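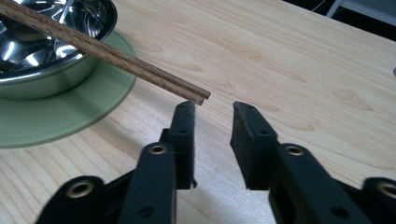
So I've been trying to learn to make cold noodles at home, and it has taken over my whole May. I blame the lunch counter on Marbridge, the one with the green awning, which took its sesame noodles off the menu over the winter and put in a salad bar. I ate those noodles twice a week for three years. I am not a salad bar person.

My first few tries were terrible. I had the sauce more or less figured out (sesame paste, soy sauce, rice vinegar, a little sugar, garlic, chili oil, and way more water than you'd think) but the noodles kept turning into one big noodle. I'd drain them, turn around to grab the cucumber, and when I turned back I had a noodle hat. My sister ate a wedge of it with a fork and said it was fine, and she has been bringing it up ever since.

What finally helped was an email from Ryota Oshima, who I used to work with back at Zotby and who cooks more than anyone I know. I'd whined to him about the noodle hat and he wrote back four paragraphs. The main thing was rinsing. I thought I was rinsing! I was running the tap over them for ten seconds and calling it done. He said to get in there with both hands and rub them under cold water like you're washing a sweater, until the water stops looking cloudy, then do a second round in ice water, then squeeze. I felt bad squeezing them but he's right, they don't mind.

He also told me to stop salting the water, which I'm still fighting him on.

The other thing I changed was the noodles themselves. I'd been using spaghetti, because it was there. There's a little grocery next to the Katayama dry cleaner with a whole wall of dried noodles, and I went home with 320 grams of thin wheat ones and two other kinds I couldn't read the labels on. The thin ones cook in 70 seconds. I set a timer and stand there with my hand on the pot handle like it's a race. At 90 seconds they're mush, I've checked.

Toppings I've tried so far: cucumber (yes, always), shredded chicken (yes), a jammy egg (yes, but it makes the sauce gluey if you break it up too much), radish (okay), mango (my sister's idea, and I'm sorry to say pretty good), canned tuna (no). I want to try fried shallots next, but I keep eating them out of the bag before dinner.
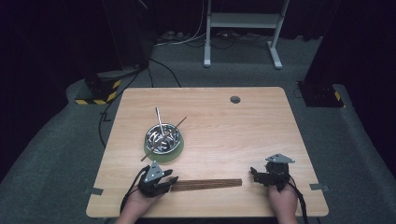

Steel bowl, green mat, wooden chopsticks and a metal rod.

I've also gotten picky about bowls, which I did not see coming. For cold noodles I like metal. Stick it in the freezer while the water boils and everything stays cold right to the bottom, even on those sticky evenings when the kitchen is unbearable. My big ceramic one is prettier but it sits in the cupboard over the stove and comes out warm. Chopsticks I go back and forth on. Metal ones are easy to wash and last forever, but slippery noodles slide right off them, at least for me. Wood grips better. I bought a pack of the long cooking kind and use them for stirring the pot too – so much nicer than tongs.

Oh, and the sauce. I make a jar on the weekend now and it keeps fine in the fridge, though it sets up like cement and needs a splash of hot water and a good stir before you can pour it. If you've only got peanut butter, use peanut butter. Go easy on the sugar if it's the sweet kind. I did a batch with half and half and liked it better than the all-sesame one, so don't let anybody give you a hard time about it.

Next up is the cold broth kind, with ice cubes floating in it. Ryota says I need to start the broth the night before. I have already forgotten to do this twice. If you've got a shortcut, leave it in the comments, and if it involves a bouillon cube I promise I won't tell him.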